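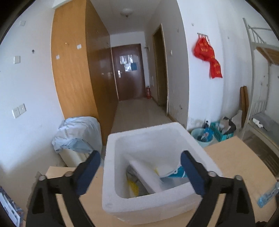 **Anwara Amarasinghe**, catalog writer and reluctant packing bench lead, Teseck

# Clikcombe Foam Box

Item 3825 -- sold singly or in cartons of 40

It's a white foam box. We've sold the Clikcombe for long enough to know that customers don't want poetry about it, so let's get to the useful part.

The walls are thick, the corners are rounded, and the top is open. Thick walls eat into the room inside, so measure the thing you're sending before you order, and measure it with its bag on. Most of the returns I deal with come from people who measured the outside of the box and hoped.

**What it's good for**

- Desk clear-outs, where a yellow something and a crumpled blue-and-white bag can share a box with a slab of foam and no questions asked
- Jars, small lamps, and gifts from aunts
- Storage, if you've made peace with white foam as a decorating choice

**What it's bad for**

- Anything with a sharp corner
- Sitting on (we've had letters)

**Packing it**

Put the heavy things in first. Loose foam goes in flat, over the top of whatever you're sending. Propped across the box at a slant it takes up most of the space and protects very little, though I'll admit it's how mine usually ends up. Tape goes around the outer carton, never straight onto the foam, unless you like picking little white beads out of your sleeves until March.

**Care**

Wipe with a damp cloth. Keep it away from heaters, solvents and cats.

**Goes with**

- Cultmont outer carton, item 959, which holds up to 4 boxes
- Pramanik paper tape -- tears by hand, sticks to everything, including the desk

Orders in before noon leave our Teseck warehouse the same afternoon. Replacement boxes are sold at the single-box price.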